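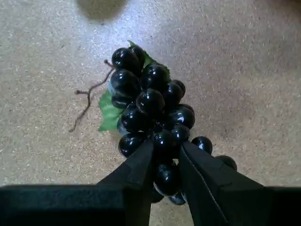

Can a Robot Put the Groceries Away Yet?

Plastic grapes don't bruise, and that makes them a very good place to start. I've been reading everything I can find on home robots for this newsletter (my family would like me to talk about something else at dinner, please), and the question I keep coming back to is a small one: when will a machine be able to unload a bag of shopping and put the fruit in the bowl?

Closer than I thought! Also further away than the videos make it look.

Think about what a bunch of grapes asks of a pair of hard black fingers. A can is one solid thing. Grab it in the middle and the rest comes along. A bunch is a lot of little round shiny things joined together, with a leaf poking out and a curly bit of stem going its own way. Close two fingers on it and you may have one grape between them while others hang off to the side. Is that a good grip? You and I would know by the feel of it. A gripper working mostly from camera images has to judge it by looking, and dark glossy fruit with bright spots of light all over it is hard to judge by looking.

I asked Reiko Sakai about this. She spent years on packing lines before she moved to robot testing at Hikano, and she is wonderfully blunt. "Picking it up is the part people clap for," she told me. "I watch what happens when it lets go." Her team ran a fruit bowl test this spring with play fruit: lift the piece, carry it over, set it down without knocking anything else out. Out of 221 tries, the arm finished 71 cleanly. Bananas and lemons did best. Grapes were near the bottom of the list, mostly because a piece of the bunch would catch on the rim of the bowl.

Now, 71 out of 221 wouldn't get anyone hired at a grocery store. But I was thrilled by it, and so was she, because the same test a year earlier had ended with 5 clean runs before they gave up and went to lunch.

Shop floors are a different story. Nasrin Vahidi runs the packing room at Puletti, where they make gift baskets, and she has had an arm placing boxed crackers and jars for two seasons. It does that all day long and she loves it. Soft and dangly things still go in by hand, ribbons too. She tried it on artificial greenery once and says the arm kept bringing the neighboring sprig along for the ride, which I can tell you also happens to me with coat hangers.

So, where are we on chores? Boxes and jars, yes, if they turn up in the same spot every time. Towels, slowly. Loose fruit, sometimes, with a person nearby. A full bag of groceries dumped on a kitchen counter by a tired parent at 5, no, and neither Reiko nor Nasrin would give me a year for it.

Next month I'm off to Nestodcombe to see a dishwasher-loading project, and I have a long list of questions about forks. If you have one of your own, send it in before November and I'll ask it for you.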